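The Long Way to a Square Knot

Laurier Wong rents bench space at Hadov, a shared workshop in Nedport that used to be a print shop. His corner is at the back, past the lathe, and on most evenings from January to April he was there until they locked up.

What he has been building is a control setup for a pair of surgical instruments. The instruments came to him secondhand, worn past clinical use, with cables he had to restring himself. The software is his own. He calls the project Stirkance, a name he no longer defends. Practice happens on a pad of imitation skin, and the test is always stitches.

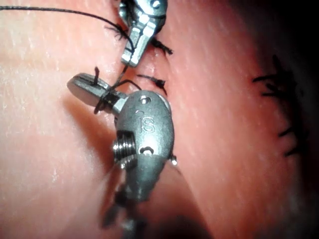
Wong repairs dental equipment for a living and had never sutured anything before this. He learned by hand first, from a borrowed textbook, then tried to get the same motions out of the machine. Each wrist is driven by thin cables over small pulleys, and cables stretch. A jaw told to close would close a little late. His fix was a tensioning block, machined on the shop mill, and a calibration routine that takes four minutes at the start of every session.

"The motors were the easy part," he says. "I spent the winter on slack."

Dwight Friesen, who has the next bench and builds clocks, cut the first set of replacement pins. He also talked Wong out of a printed plastic mount that flexed whenever both arms moved at once. The new mount is aluminum and weighs too much, but it stays put.

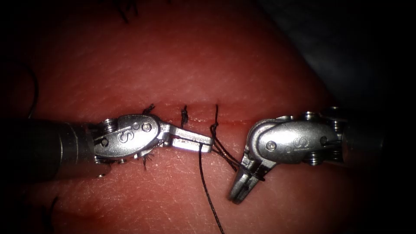
Thread is harder to manage than metal. It has no fixed shape and it catches on any edge it can find, so a wrap that looks fine can slide off a jaw before the tail is pulled through. Wong keeps a notebook of every knot he attempts. By the end of April it listed 141, with over half marked as failures, mostly dropped tails.

He steers everything himself through two hand controllers bought from Vachon, a surplus dealer across the river. Automatic tying is a later job. For now he wants the left arm to hold steady without drifting while the right one makes its throw, and the bracket for the new encoder is still clamped in Friesen's vise.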